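4.2 What people mean by a quiet room

We had expected, when we began the Custhorpe interviews, that most of our participants would talk about noise in the ordinary sense: traffic, neighbors, the boiler, somebody's television coming through the wall at bedtime. Many of them did, of course, and we are grateful for the patience with which they described sounds they would probably have preferred to forget. But a good deal of what they told us had very little to do with the ear. Of the 118 people who completed the home diary, 80 used the word "quiet" at least once about something they could see, and it is to this looser, friendlier use of the word that we would like to turn in this section.

The diaries were kept over a whole month, May in most households, and they were written at whatever hour suited the writer. We asked only that each entry name a room and say something about how it felt to be in it. Some entries are three words long. Others run over several pages and wander off into family history, and we must confess that these were the ones we most enjoyed reading. A retired teacher in the Bonbridge part of the sample wrote at length about a back bedroom that had been papered in large roses by an earlier owner. She had never minded the roses in the daytime, she said, but at night they seemed to be "all talking at once," and she had moved her bed into the smaller front room, where the walls were plain and the buses went by until midnight. She slept better there, buses and all.

Entries of this kind are common enough that we came to treat them as a group of their own. Following the earlier work of Van Damme, we call them visual rest entries, although we use the term a little more broadly than he did. For Van Damme, a surface offers rest when it holds no pattern and no writing. Our participants were more generous. They were quite happy to include a shelf with a few things on it, a curtain with a faint stripe, or a door with its old scratches, so long as nothing there seemed to be asking for their attention. What they counted against a room were things that changed or called out — a clock with a loud face, a stack of unopened mail, a small light that stayed on after everything else was off.

The small lights deserve a paragraph to themselves. They came up in 19 of the diaries, nearly always in the evening entries, and the feeling about them was stronger than we would have guessed. A plain wall with one bright point on it was described as busier than a wall full of family photographs (see Figure 6). Several people had covered such lights with tape or a folded card. Two had turned their beds around. One man admitted that he had grown fond of his and would miss it, and we were glad to have his entry as a reminder that no list of restful features will suit every household.
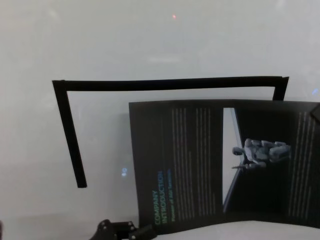

Figure 6. Pale wall with a single red point of light.

Jelle Nijs, reading an early draft of this section, felt that we had made too much of surfaces and too little of habit. People rest, in this view, in the rooms where they have rested before, and they look around afterward for something to give the credit to. We think there is a good deal in this. Of the 17 participants who had moved within the past year, most wrote very little about walls or lights in their first week of entries and rather more by the last, which suggests that the looking does come later. On the other hand, the teacher with the roses had slept in her back bedroom for years before she left it, and habit had not helped her. We have kept both accounts in mind in what follows, and we return to the question of recent movers in Section 4.3, where the entries are taken week by week.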